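3.2 Blurb structure and reader expectation in paranormal romance

The second part of the study looks at the back-cover text of self-published paranormal romance, in which a human lead is paired with a figure of supernatural origin. The corpus was drawn from the Welstead list, which holds 1,000 titles with their blurbs, subject tags and reader ratings. After the removal of box sets, foreign editions and titles whose blurb ran to fewer than two sentences, 208 blurbs remained. All were stored in the form in which they stood on the retailer's page in January, before any later revision by the author.

Each blurb was divided into moves, following the scheme set out by Kukow for crime fiction. A move is a stretch of text that does one job for the reader, such as naming the lead, stating the threat or posing the closing question. Kukow's scheme has seven moves. We kept six of them and replaced the seventh, the statement of the crime, with a move we call the disclosure, in which the blurb reveals or hints that the love interest is not human.

Two coders worked through the corpus separately. Where they differed, the passage was read again by Damián Ibarra, who had not seen either set of codes, and his reading was taken as final. Most of the disagreements concerned the border between threat and disclosure. In stories about demons and fallen angels the two are often carried by a single clause, and the scheme offers no good way of splitting them. We allowed double coding in such cases, which Kukow does not.

The position of the disclosure proved to be the clearest point of difference between subgroups. Blurbs for vampire and shifter stories tend to place it in the opening sentence, often as part of the love interest's name or title. Blurbs for ghost stories hold it back, and in 21 of them it does not appear at all - the reader must infer it from the cover or the tags. Addo has argued that late disclosure marks a book as closer to mystery than to romance. Our data give only partial support to this view, as several of the ghost blurbs with no disclosure still close on the romantic question and carry no mystery tag.

Reader ratings were compared across early, late and absent disclosure. The differences were small and should be treated with care, given that ratings on the Welstead list are skewed towards the top of the scale and many titles have very few. Series position had a stronger effect. A blurb for a second or later volume can assume that the reader already knows what the love interest is, and the disclosure shrinks to a passing noun. 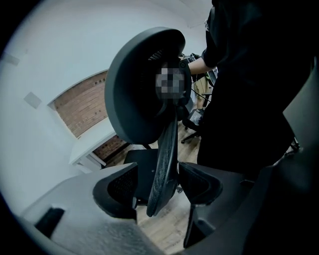
Figure 2. Office chair, tilted, with headrest and mesh backrest.

A further limit lies in the tags themselves. They are chosen by authors from a fixed menu, and the menu has no entry for guardian figures, so that stories of this kind are spread across the angel, ghost and general fantasy tags. Illetti reports the same problem for a different retailer and solves it by re-tagging from the full text. We did not have access to the full texts and relied on the blurbs alone, with the result that some titles are probably grouped with others they do not much resemble.

Closing questions were coded separately by grammatical form. The yes/no question with a modal verb is by far the most common, usually with the lead or the couple as subject. Alternatives with 'or' come next and are found mainly in the demon group, where the choice offered is between love and some form of ruin. The link between these forms and the placing of the disclosure is taken up in section 3.3.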